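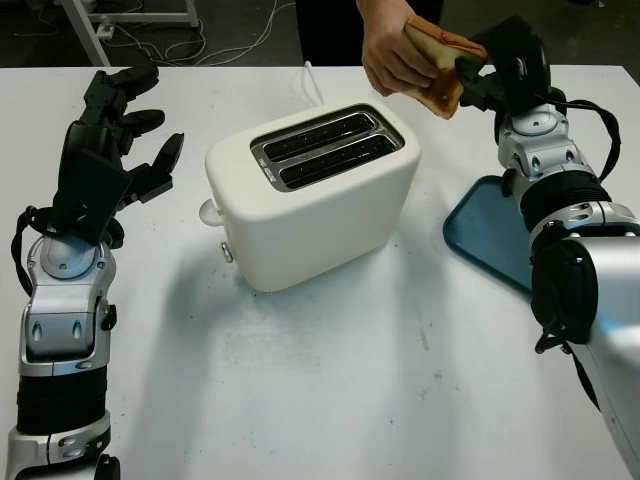

4.3 Breakfast, and who now makes it

The kitchen at Tarnness feeds the day shift before it feeds anyone else, and toast had always been the job given to whoever arrived last. When the two-armed robot took over the toaster, we expected staff to talk about speed. They talked about standing around. In the 40 interviews we coded, the commonest complaint was that a task once done with half a mind, while chatting, now wanted a whole person's attention and left that person with very little to do.

Much of this comes down to the handover. Figure 3 shows one: a slice of toast above a two-slot toaster, held by a robotic hand on one side and a human hand on the other. The site's written procedure, which runs to five pages, covers this moment in a single line ("operator and unit exchange item"). Staff had a good deal more to say. They had worked out among themselves how firmly to hold the bread, when to let go, and what to mutter while waiting. None of it appeared in the training material supplied by Ulix, the contractor, and none of it was counted as work on the time sheets.

Figure 3. Person and robot holding the same slice of toast, Tarnness kitchen.

Flynn Trevaskis had run the breakfast bench for five years before the change. His job title went from kitchen hand to process attendant, with no change in pay, and he described the new role as "being a butler to a butler". He was not against the machine. He liked that it took the early starts seriously, and he defended it with some heat when the office staff made jokes. What bothered him was the log. Every dropped or torn slice had to be entered under a fault code, and the list of codes had been written for a parcel warehouse. He used 512 ("item deformed on receipt") for nearly everything, including a crumpet.

We saw the same pattern at Nkuna, where the work is folding and not food. In both places the labour that was meant to disappear moved sideways into watching, steadying, resetting and writing things down. Managers tended to call this a settling-in period. At Nkuna it had been settling in since the previous December.

Skill moved too, though less tidily. Trevaskis could tell from across the room when a grip was going to fail, and newer staff came to him for advice that the manual did not offer. This gave him a standing he had never had as the person who made the toast — he admitted to enjoying it — but it sat nowhere in his position description. When he took leave, the bench went back to manual operation and breakfast was served on time. The monthly report listed those mornings as downtime. We return to the question of what the reports measure in Section 5, where the Fukevus data allow a closer comparison.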